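Gesport Community FAQ: Staking, Voting and the Zacharias Upgrade

We get so many good questions in the Wednesday call that Callum Ellwood started writing them down, and this page grew out of his notes. Missing something? Post it in the forum and we'll add it!

What is Gesport?

Gesport is a lending protocol run by its token holders. You can deposit, borrow, stake and vote, all from the same wallet. The code is open and anyone can read it, fork it or complain about it (please do, the complaints in January led to two fixes we love).

What changes with Zacharias?

Quite a lot! Zacharias is the new version of the staking contract. Rewards now build up every block and you can claim them whenever you like. The old contract, Tinddale, stays open for withdrawals but pays nothing new.

Do I have to move my tokens myself?

Yes. Open the Stake tab, pick Migrate and sign both transactions. The first one takes your tokens out of Tinddale and the second one puts them into Zacharias. If you stop after the first, your tokens are sitting in your wallet and you can finish another day.

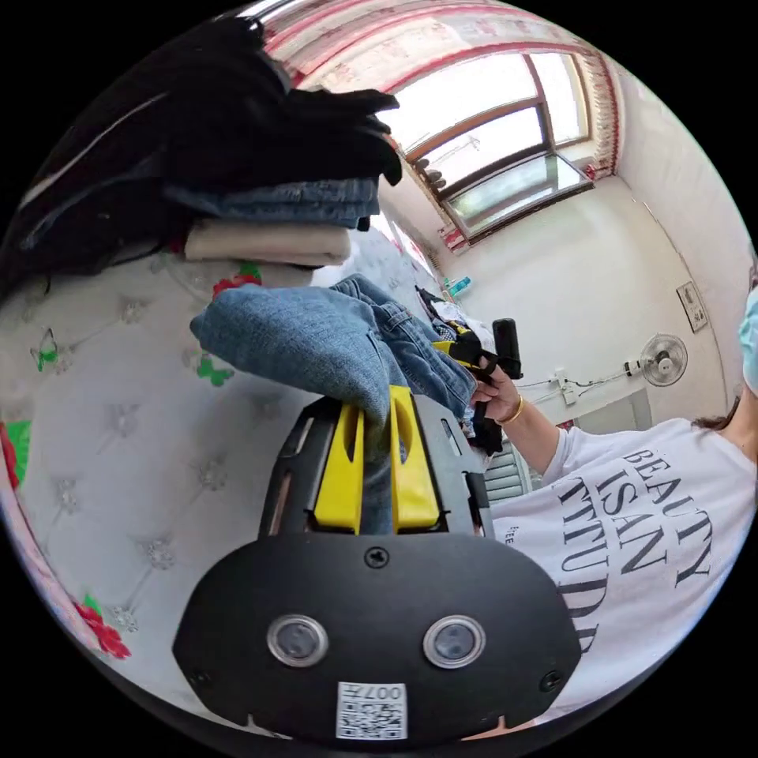

How long is the unstaking period?

6 days. It used to be longer, and the vote to shorten it was one of the liveliest we've had. Your tokens earn nothing during those days, but you can cancel at any point and they go right back to work.

Who can vote?

Anyone with staked tokens. Your voting weight is set when a proposal opens, so staking more halfway through won't change it. You can also hand your vote to a delegate and take it back later without unstaking.

How do I put up a proposal?

Start with a draft in the forum and leave it up for 3 days so people can pick it apart. After that you need 3000 staked tokens behind it, your own or delegated, to send it on-chain. Drafts by first-timers are very welcome, and there are delegates who love helping with the wording.

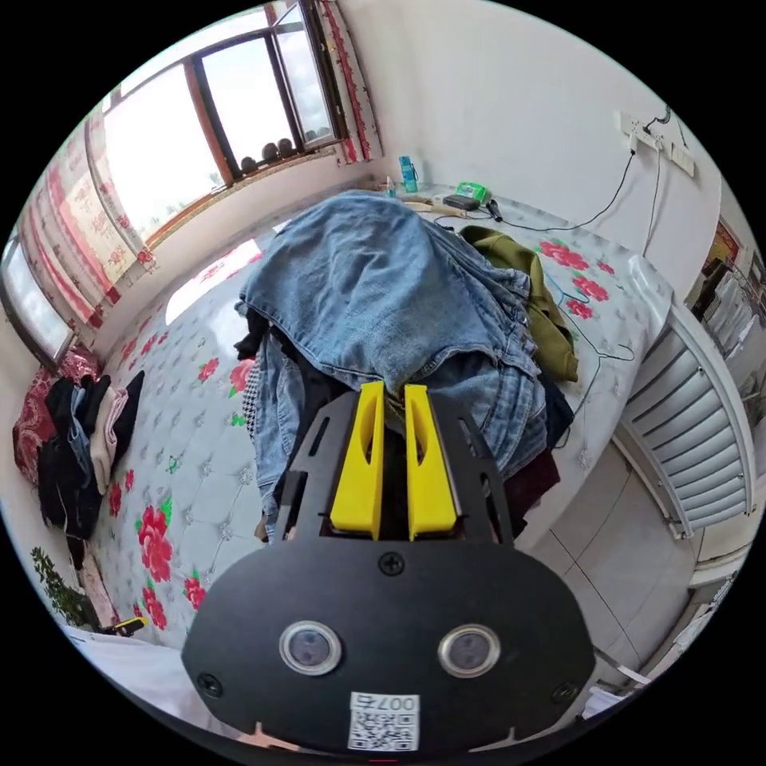 A good draft says what should change, what it costs and who will do the work. Short is fine. The proposal that opened the Dustport pool was four paragraphs long and passed easily.

What is Dustport?

It's the pool for small leftover balances, the bits too small to be worth moving by themselves. Dustport bundles them up and swaps them in one go, so the network fee gets shared. There were 345 wallets in the last batch, and we're really happy with that!

Is my deposit insured?

No. There is a reserve that can cover some losses if holders vote to use it, but it isn't insurance and it may not cover everything. Please read the risk page before you deposit, and never put in money you need for rent.

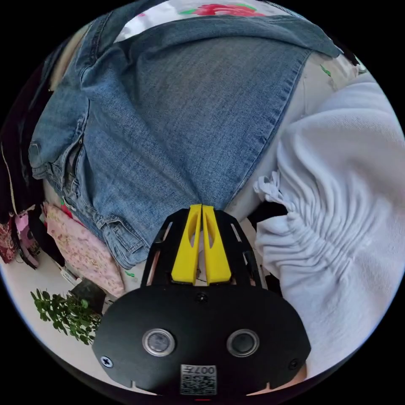

Blue denim and yellow gripper fingers.

I lost my seed phrase. Can you help?

Sadly, we can't. We don't hold your keys and have no way to restore them. Anyone in chat who offers to do it for you is a scammer, so report them and block them.

Where can I see the treasury?

On the Treasury page, which reads straight from the chain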